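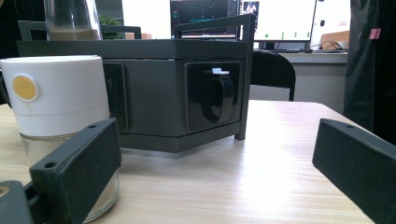
Figure 1. Hexagonal unit and lidded container on the tabletop, Arbridge site.

3.2 Tabletop storage objects

The second object group covers storage that stays on the table between uses. At Arbridge the group consists of a dark gray hexagonal unit and the glass vessels kept with it. The unit has a flat top, which serves as a shelf, and its sides carry recessed black panels. One panel holds a looped black handle with a small white tab at the top. We coded each panel as a separate face, whether or not it could be opened, following the scheme used earlier at Flillcombe.

A metal frame of thin rails runs along the upper part of the unit and continues down to the table as a leg. For the footprint measure we took the outer line of the frame, so that the values are comparable with those for shelving in Section 3.1. Objects placed on the flat top were recorded as a second level — they add no footprint of their own.

Containers were coded by closure and by visibility of contents. The container in front of the unit combines a white cylindrical upper section with a clear glass base, and a round yellow-orange mark on the white section makes its front easy to identify. The clear cylinder in Figure 1 received the code "contents visible, granular." No attempt was made to identify contents by type, and labels were not used as evidence of what a vessel held.
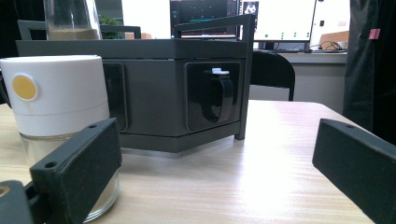
Figure 2. The same table group, with office chair and wall desk behind.

Context was recorded at room level. The Arbridge table shares its room with office furniture (Figure 2), and it was entered as mixed use under the Leclerc categories. Of the 11 tables in the survey, 3 fell into this class. Glare on pale wood-grain surfaces made edge readings less reliable, and for these tables each reading was taken twice and the larger value kept. The Jiltetti tables, which have a matte finish, are treated in Section 3.3.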